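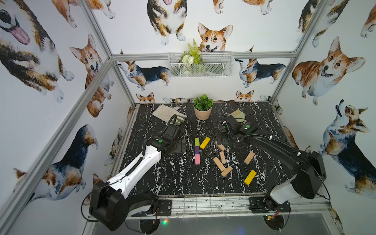
*Two arms at work over the blocks, the glove and the brush in one of the Plondley cells. Picture: Clastine.*

**FOR IMMEDIATE RELEASE – 10/17/19**

# Clastine opens Plondley site to teach robots how to tidy a table

Clastine has opened a collection site in Plondley, where pairs of robot arms spend the working day picking things up and putting them down again, under the direction of people who could do it faster by hand. The company considers this money well spent.

The site has 12 cells, each with two arms over a tabletop of ordinary objects. An operator guides both arms through a short job, such as standing a block on its end or passing a brush from one gripper to the other, and the movements are recorded along with the camera views. Each recording is called an episode. The episodes go to Unance, Clastine's learning system, which studies them and then tries to do the job unaided.

Unance has so far been given 1,922 episodes from Plondley. It is now fairly good with wooden blocks. It is less good with gloves, which have no fixed shape and no interest in being helped.

"People expect the hard part to be the robot," Clastine said in a statement. "The hard part is getting a person to pick up a glove in a new way, late in the afternoon, as if the idea had only just come to them."

## Why the mess is on purpose

Early recordings were made on clean tables with one object in the middle. Unance learned from these that objects live in the middle of tables, and for a while it reached there whatever had been put in front of it. Operators are now asked to scatter things before every episode, to let them touch and overlap, and to leave out a few items that have nothing to do with the job.

The same thinking applies to the surroundings. A system that has only ever seen grey walls can be thrown by a houseplant, so the cells are decorated. Patterned tabletops, greenery and walls full of watercolour corgis are all in use. The corgis have been popular with operators, and Unance has not expressed a view.

Mistakes are kept as well. If a block is dropped, the operator carries on and picks it up, and the episode is marked as a recovery. Clastine asks that blocks are not dropped deliberately, having found that people are terrible at pretending to drop things.

## What an operator does all day

New operators train for 55 hours before any of their episodes are used. Much of that goes on learning to move slowly, and on using the second arm for something besides hovering politely. A full shift is planned at 80 episodes, with the objects swapped at intervals so that neither side gets too comfortable.

Every episode is then watched by a second person, who rejects it if the job was left unfinished or an arm wandered off. Kirui, the firm that built the review software, has supplied a button marked "Unsure". It is well used.

## What happens next

The Plondley cells will move on to cloth, cables and lidded boxes in February. Clastine makes no promises about when a robot will be folding anybody's washing, and would gently point out that it has never made one – the suggestion usually comes from visitors.

A first set of block episodes will be offered to university groups on request. It will include the recoveries and the operators' notes, which have been lightly edited for language.

**About Clastine**

Clastine collects and checks demonstrations for robot learning. It runs the Plondley site and develops Unance.

**Press contact**

Clastine Press Office, Plondley. Visits to the cells can be arranged in advance. Please don't bring your own objects – the last bag of marbles is still being found.

ENDS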